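How to Prepare Your Papers for a Family Immigration Petition

January 26, 2026

When I started the petition for my mother, I believed the form would be the difficult part. The form took me one evening. The papers behind the form took me from April until the winter. I write this page for people who are at the same point, so that they can arrange the work in a better order than I did.

I am not a lawyer, and this is not legal advice. Rules and fees change, so please compare everything with the current instructions on the government website before you send anything. If you or your relative ever had a removal order, an arrest, or a visa refusal, please stop reading and speak with an immigration attorney or an accredited representative first.

Before you begin

Download the form and its instructions on the same day, directly from the official site. Each form has an edition date printed at the bottom of the page. All pages of your form must show the same edition date. I had printed the first half in one week and the second half much later, and I had to do all of it again.

Prepare one folder on your computer and one of paper. I named the computer folder "Goel," after my mother's family name, and this was a small mistake, because soon I had several files with only that word in the name. Better names are long and dull: birth-certificate-mother-original, birth-certificate-mother-translation.

Step 1. Prove your own status

If you are a citizen, you need a copy of your passport, your naturalization certificate, or your birth certificate from the United States. For the passport, copy the page with your photo and keep both edges of the page visible. Send copies and keep the originals at home, unless the instructions or a later letter ask for the original.

Step 2. Prove the family relationship

For a parent, this is usually your own birth certificate, with the parent's name on it. For a spouse, it is the marriage certificate, and also proof that every earlier marriage of both persons has ended. Many people forget the second part. A divorce from long ago in another country must still be shown.

If a birth was registered late, or never registered, you may need other evidence. School records, religious records and sworn statements from older relatives can help. Ask for them early. A relative abroad may need many weeks to find one page from 1,955 pages of a town register, as my cousin did for us in Kundoditz, sitting in the registry office with a clerk who was kind but not fast.

Step 3. Order the translations

Every document that is not in English needs a full English translation. "Full" means also the stamps, the seals and the handwriting in the margin. The translator must sign a statement that the translation is complete and correct, and that he or she is competent to translate from that language. The statement should have the translator's name, signature, address and the date.

The translator does not have to be a company. I used a small office called Meketent for the long documents, and a colleague from work for one short certificate. I would not translate my own documents, even if my language is good enough, as it can bring questions that you do not need.

Please check the spelling of each name, letter by letter. My mother's name was written in 4 different ways in her papers. I made a short list of all the ways and put it at the front, with a copy of each document where the spelling appears.

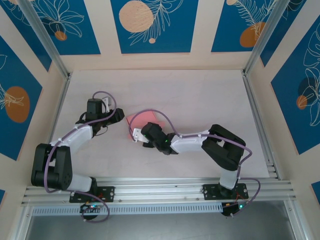 Shanti Bhatt wrote to me after the first version of this page that the list of spellings was not enough in her case. She was asked for a sworn statement saying that all the names belonged to one person, and she recommends to prepare it at the beginning, together with the translations. She also wrote that dates caused her more trouble than names, because her father's papers put the day before the month and the translator had changed only half of them.

I think her advice is good, and I have added it to my own list. If the date could be read in two ways, ask the translator to write the month as a word.

Step 4. Fill in the form

Type the answers if you can. If a question does not apply to you, read in the instructions what you should write there. Use the same address format everywhere. If you need more space, use the additional page at the end, and write the page number, part number and item number for each answer.

Sign by hand where the instructions ask for it. A form without a signature will come back to you.

Step 5. Put the package in order

I used this order:

Fee payment or payment form
Cover letter, one page
The petition, signed
Proof of your status
Proof of the relationship
Translations, each one behind its original-language copy
List of name spellings and the sworn statement

Use normal letter paper, printed on one side. Do not use binders, plastic sleeves or heavy staples, since the pages will be scanned.

Then make a complete copy of the package for yourself, including the payment. I scanned mine with an application named Stundulum. Any scanner will do the same work, if the small text can be read.

Step 6. Send it and wait

The mailing address depends on your state and sometimes on the delivery service, so look it up again on the day you send. Choose a delivery with tracking. After some time you should receive a receipt notice with a case number. Write this number on the first page of your own copy.

If you move to another address, report it within the time the government gives you, and do not trust only the post office forwarding.

What to do if they ask for more evidence

A request for more evidence is not a refusal. Read the letter two times and mark each item that it asks for. Answer all items in one package, before the deadline, and put the original letter on top. My letter had 7 pages, but only the last two were about my case. The other pages were general text.

How much to save

Besides the government fee, I spent close to $1,000 on translations, certified copies and mail. A person with fewer documents can spend much less. Ask the translator for the price per page before you send the files, and ask if the stamps are counted separately.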